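Mandunum Household Help – Kitchens and Fitted Furniture

Deposit paid to a kitchen supplier that has changed its trading name

Posted by Mathebula, 24 May 2024

I should be grateful for guidance on the following matter. In December I placed an order with Flinetti for a fitted kitchen, comprising base and wall units, worktops and an integrated oven housing. A deposit was paid at the showroom, part by credit card and the remainder by bank transfer. The contract stated that delivery would take place within 8 weeks of the final survey.

The survey was carried out and I signed the drawings. No delivery date was then offered. On telephoning the showroom I was informed that the business now trades as Sumlow, and that my order would be honoured at a revised price owing to an increase in the cost of doors. The revised price was given verbally. I have asked for it in writing on three occasions and have received only a copy of the original drawings.

The property was built in 1934 and the kitchen has an uneven chimney breast, for which the units were to be made to size. I have been told that I cannot cancel for this reason. The old units have already been removed and the household is at present managing with a table and a borrowed hob. 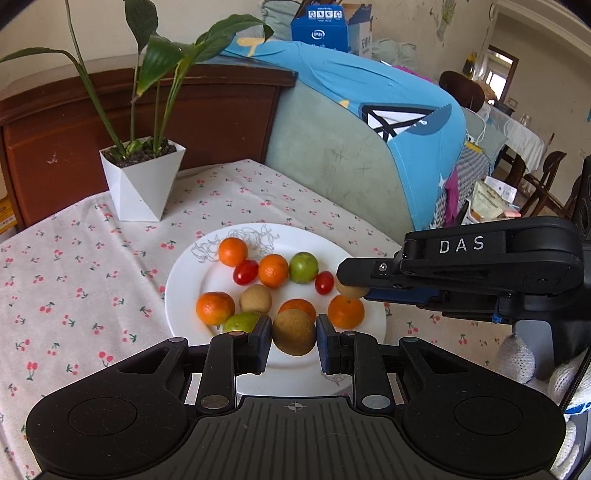 What I wish to establish

Firstly, whether the new company is bound by the price in the original contract. Secondly, whether I may cancel and recover the deposit, given that the goods are made to measure. Thirdly, to whom a formal letter ought to be addressed, as the two names appear on different papers.

Replies

Posted by Tiled Splashback

A change of trading name does not in itself alter a contract. The first step is to find out whether the same legal entity stands behind both names. Examine the foot of your order form and of any recent letter for a company registration number. If the number is identical, the company has merely adopted a new name and remains bound by what it signed. If the numbers differ, the position is less simple, and you will need to ask in writing whether your contract has been transferred and on what terms.

As to price, look for a clause permitting variation. A supplier cannot ordinarily raise an agreed price after the contract is made unless the terms allow it, and a term of that sort may be open to challenge if it is unfair to the customer. Do not pay any further sum until the matter is settled, and do not say anything on the telephone that could be taken as agreement.

The point about goods made to measure is often misapplied. It limits the right to cancel through a simple change of mind. It does not remove your remedies where the supplier has failed to deliver. I would suggest a letter, sent to both names and to the registered office, setting a final and reasonable date for delivery at the original price – and stating that you will otherwise treat the contract as ended and require the deposit to be returned.

Since part of the deposit was paid by credit card, you should also write to the card provider. Depending on the price of the goods, it may be jointly liable for the whole of the loss, including the part paid by transfer. Enclose the contract, the signed drawings and a dated list of your calls. 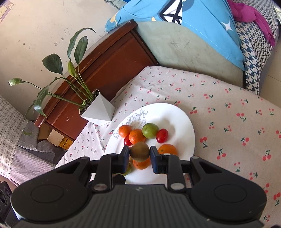
Grey Worktop agrees with most of the foregoing but would not wait for the letter to be answered before approaching the card provider, as our own claim took 7 weeks from start to finish and the supplier did not reply at all.

Posted by Hinge and Runner

We had the same trouble with a bathroom. Get everything in writing. Ours was delivered in the end, with two doors missing.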